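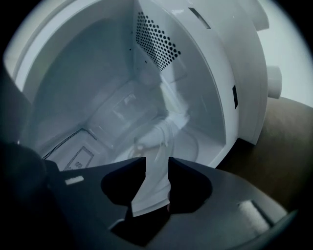

Blandine Guillot reckons a cleaning task should never be signed off on wiping alone, and that anything with a vent in it needs its own rule. I've gone back and forth on this all through April, and I think she's half right.

Our house rules at Bredinen run to 28 pages (the first lot were 4!) and they're very good on grip force and very thin on holes. A white sheet held between two fingers inside a white plastic housing is a fiddly business. There's a grille full of little holes, there are ridges, and a corner can catch on any of them. I'd want a line saying where the sheet may go and where it mayn't — and who decides, when the operator and the checker disagree.

Where I part from Blandine is the separate rule. We logged 134 tasks last year and if every awkward shape gets its own page, people stop reading. Put vents under "openings", next to slots and gaps, and make that section better. Hiu-tung Yu has a draft going and I've already scribbled all over it.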